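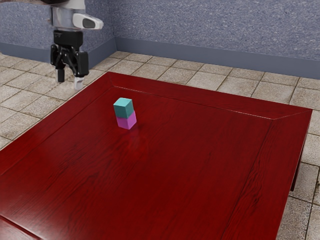 Skadex Opens Its Block-Stacking Practice Set to Everyone

BRIDWOOD, April – We've been sitting on this one for months, so forgive me if I run on a bit. Starting this month, Skadex is releasing Fomholm, our set of simulated robot demonstrations, free for labs, classrooms and anybody tinkering at home!

Fomholm holds 967 demonstrations of simple tabletop jobs, and every one was driven by a person. I did 178 of them myself (my wrists would like that noted). You sit down with a hand controller, you steer the arm, and the software writes down the camera views, the joint positions and what the gripper is doing the whole way through. Then you reset and go again. A learning system trained on the set gets to study how people handle the same little job over and over, wobbles included.

We kept the wobbles on purpose. Our early recordings were all very smooth, and the arm we trained on them had no idea what to do when a cube landed a bit crooked. So now the set has slow approaches, second tries and a fair number of flat-out misses, all labeled so you can leave them out if you'd like.

The job most people ask me about is stacking, one cube on top of another. It sounds like nothing until you try it through a controller before your first coffee. We change the room, the tabletop and the cube colors between batches, so a system can't just memorize one shade of wood and call it a day.

The recording work was done over 4 months at our Bridwood office, with a second station at Takács, our partner on the simulation side. Takács built the rooms and the lighting, and they put up with a truly silly number of emails from me about shiny tables.

The download includes the demonstrations, the labels, a short setup guide and the recording tool, so you can add your own runs and send them back to us. We'd love that! A second batch, with drawers and lids, is being recorded now.

Fomholm is available through the Skadex website. Press questions and requests for sample clips can go to the Skadex press desk in Bridwood, mornings are best.

About Skadex
Skadex makes recording tools and training sets for robot learning. We're based in Bridwood.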